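Facilities Helpdesk, Onier House
Ticket 623
Category: Furniture and fittings
Location: Refreshment point, second floor, Wukville Building
Priority: Routine
Status: Closed, with one follow-up action

Summary of request
The department reported that the grey table at the refreshment point was marking and that it rocked when leaned upon. Smudges remained after the evening clean, and drinks had been spilt on two occasions. The department asked whether the table should be replaced.

Initial response
The request was acknowledged at 09.40 and passed to the furniture team. The department was asked to keep hot drinks off the table until an inspection had taken place. Cold drinks in cans and sealed snacks could remain in use.

Inspection
The table is asset 451, supplied under the Sauerland furniture order. The top was found to be sound, with no lifting or swelling at the edges. One adjustable foot had worked loose and was turning freely in its socket. The floor beneath was checked with a level and found to be even.

The marks were of two kinds. Most were a dull film left by the spray polish in use on that floor, which is intended for gloss surfaces and should not be applied to a matte one. The remainder were light scuffs, consistent with trays being dragged across the surface.

Work carried out
1. The loose foot was removed, the socket cleaned and a replacement foot fitted. All feet were then adjusted and the locking nuts tightened.
2. The top was washed with warm water and a small amount of washing-up liquid, rinsed with a clean cloth and dried at once.
3. The wash was repeated after 60 minutes, when the surface had dried fully. The film was much reduced. Faint smudges and the scuffs remain.
4. The spray polish was withdrawn from the cleaning cupboard and the product sheet amended.

Update from the department
The department confirmed that the table no longer rocks and that it is back in use for drinks and snacks. It asked whether the remaining marks could be polished out.
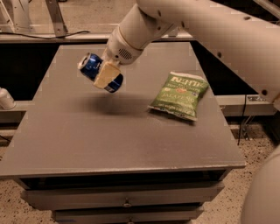
The furniture team does not recommend polishing. Abrasive creams will leave shiny patches on a matte top, and these are more noticeable than the original scuffs. Replacement is not justified on grounds of appearance alone — the table is stable and fit for use.

Advice to users
Please lift trays and boxes when moving them. Spilt drinks should be wiped up promptly with a damp cloth, and crumbs and salt brushed off before the surface is wiped.

Follow-up
The Brutow cleaning contract lists the same spray polish for other floors. A separate ticket has been raised to have it reviewed. The table feet will be checked again at the November inspection.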